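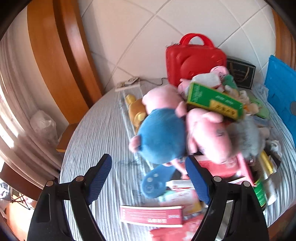
I spent most of February 2023 learning to look after a hand-held gripper, which was not how I thought the month would go. Ours is the Landari, the two-jaw one with the blue pads, and the whole point of it is that you carry it around by hand and pick things up while the camera on top watches. The table it gets used on is a nightmare, in a good way. There's a blue plush and several pink ones, boxes piled at all sorts of angles, a red case with a big arched handle, and the left side of the striped cloth kept mostly bare so there's somewhere to put things down. Soft toys are very forgiving of a badly set up gripper. Boxes aren't! A slim box will twist straight out of the jaws if the pads don't meet properly, and that's how I knew mine were off.

So, the pads. They're ribbed, and the ribs fill up with lint from all that plush until they have about as much grip as a bar of soap. I used to wipe them with a damp cloth and call it done. Now I take them off, brush along the ribs with an old toothbrush, rinse them and leave them overnight on a tea towel (my partner has stopped asking). If the ribs have gone shiny in the middle they're worn out, and no amount of scrubbing will bring them back. I buy replacements from Zarkwood, who sell them in packs of 4, and I always change both sides together. I tried a new one against an old one once and everything I picked up crept over to the left.

The pivots took me longer to sort out. You can see two pins on each side, and I'd been tightening all of them until there was no wobble at all, feeling very pleased with myself. Then the jaws wouldn't spring back. What you want is snug, then back off a touch, then squeeze the handle 25 times and check again, as they settle. I put a tiny dab of Hyvönen grease on each pin with a toothpick. Tiny! I overdid it in November and flung a grey blob onto a favourite jumper, and the colour has never quite come out.

Lining up the camera comes last. Mine sits on a bracket that can tilt, and I like both jaw tips in at the bottom of the picture with plenty of table beyond them. If it's tipped too far down you get a lovely view of the pads and not a lot else. I marked the angle on the bracket with a paint pen after losing it for the third time, and I do wish I'd done that on day one.

After the full clean and set-up I got through 293 pick-ups before anything needed touching, and the thing that went was a loose bracket screw. The run before that had ended at 251 with one pad hanging half off, so I'm calling it progress. I've ordered a little bottle of thread locker from Illside for the screw, the blue kind that you can still undo. It hasn't turned up yet, so for now there's a hex key living in my cardigan pocket.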